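Home About Membership Bookings FAQ Contact

Frequently Asked Questions

Clollum Shared Workshop offers bench space, hand tools, and basic instruction to residents of the Grudard district. The answers below cover the questions most often received by the front office. Members should also read the House Rules, a copy of which is issued with each membership card.

Who may become a member?

Membership is open to any resident of the district aged 18 or over. Applicants must show proof of address and complete the safety introduction before using the benches. Residents of neighboring districts may apply for guest status, which is reviewed every January.

What does membership cost?

The annual fee is $155. It may be paid in full or in two equal parts, the second falling due six months after the first. Fees are not refunded once the safety introduction has been completed, except in cases of illness or a move out of the district.

How do I book a bench?

Benches are booked through the Bookings page or at the front office. A single booking may run for up to two hours, and a member may hold no more than two bookings at a time. Bookings not claimed within 15 minutes of the start time are released to the waiting list.

Members who need a longer session may request one in writing. Such requests are usually granted in the mornings, when demand is lower – evening requests are seldom approved. 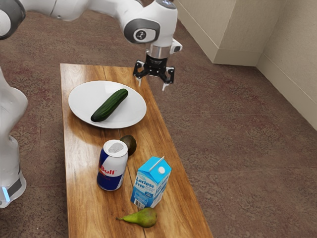 A longer session does not include use of the Putov Room, which is booked separately and is reserved for finishing work. Stains, oils, and varnishes may not be opened anywhere else in the building.

May I leave unfinished work at the workshop?

Yes. There are 27 storage bays, assigned in order of request. Each item must carry a tag showing the member's name and card number. Work left for more than eight weeks without renewal of the tag will be moved to the yard, and the member will be notified by mail.

Is instruction available?

The Wibisono Course, an introduction to joinery for beginners, is held in spring and fall. Places are limited to eight per course, and materials are included in the course fee. Members who already have some experience may ask to join at the third session, subject to the approval of the instructor.

May I bring my own tools?

Members may bring their own hand tools. Corded power tools must be inspected at the front office before first use, and an inspection sticker remains valid for one year. The workshop does not accept responsibility for personal tools left overnight.

What should I do if a tool is damaged?

Please return the tool to the front office and complete a damage slip. No charge is made for ordinary wear – blades, in particular, are replaced at the workshop's expense.

Whom should I contact with other questions?

Written questions may be addressed to Elspeth Kerr, Membership Secretary, at the front office. Replies are normally sent within two working days.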